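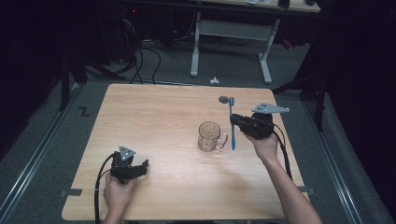

Moved from packing to "demonstrating" for the robots, is it normal to feel odd about it?

Posted by bramblefoot, Wednesday, April 29, 2026
Work and Jobs > Changes at work

Hello all, long-time reader, first post. I work for Galleck at the Avosstead site, in the bit that makes up the toiletry and kitchen gift sets. I've been on the packing benches for 14 years. Since October some of us have been taken off the benches for part of the week and put in the side room with the hand-held grippers, one in each hand, doing small jobs at a table over and over so the machines can learn from it. Toothbrush into a mug, toothbrush out of a mug, that sort of thing. The kit comes from a firm called Peeters and they set the task list.

It's not hard work and I quite like the quiet. But my right hand aches by dinner time from the trigger, and I can't shake the feeling that I'm teaching something to do my own job. My manager says the arms are for the night shift, which we've never been able to fill. Maybe so. My mates on the benches have gone a bit funny with me as well (one of them calls me the traitor, sort of joking, sort of not).

What I'd like to know is, has anyone been through this at their place? Did the job go? And is there anything I should be asking for now, while they still need me? We're on the same hourly rate as packing, if that matters.

3 replies

tealeaf_and_toast

Been there, though ours was a Vultness line and we were doing boxed stationery, so not quite the same. I did the gripper sessions for most of a year. My job didn't go but it did change an awful lot. There used to be 20 of us on a shift and now there are 16, and the four who left weren't replaced, so no redundancies on paper but you do feel it. What I do these days is mostly keeping two arms fed, clearing up when they drop things, and doing the fiddly sets they can't manage. It's less sore on the back and much more boring, and I miss the chat! You can't really natter when you're the only one at your end of the room.

On what to ask for, I'd go for these while they're keen:

Get the new duties written down. Ours were "temporary" for ages and it meant there was no job title to hang a pay rise on. Once it was in writing we got a skills payment.

Ask for a proper limit on how long you hold the grippers. We ended up with 20 minutes on and then a swap to something else, and my thumb stopped hurting within a fortnight. Ask for the table height to be looked at as well. Mine was too low and I was hunching without noticing.

Ask what gets recorded and who keeps it. They were perfectly nice about it when I asked, but it hadn't occurred to them that we'd want to know.

As for your mates, mine came round when the rota opened up and they had a go themselves. If it's always the same few people in the side room it does start to look like a club.

nightbus64

they said that about nights at our place too. look for something else

oddsocks_again

I think the reply above is a bit gloomy, but I would get the night shift thing in an email. Just write to your manager saying "thanks for explaining the arms are for nights, can you confirm days aren't affected" and see what comes back. If they go vague, well, you've learnt something.

Please do report the hand! Put it in the accident book even if it feels silly, or tell whoever does health and safety. I left a sore wrist for months on a scanning job and then had nothing to show when I needed time off for it. And try swapping which hand does the harder half of the task, if the task list allows. Ours didn't mind which was which as long as the thing ended up in the right place.

The pay question I can't help with, sorry. We got a £50 voucher and a pizza lunch.

bramblefoot

Thank you, that's really helpful, especially about getting the duties in writing. I'm going to ask about swapping people round too. Will email this week and come back when I hear.

Was this page useful? 14 people found this helpful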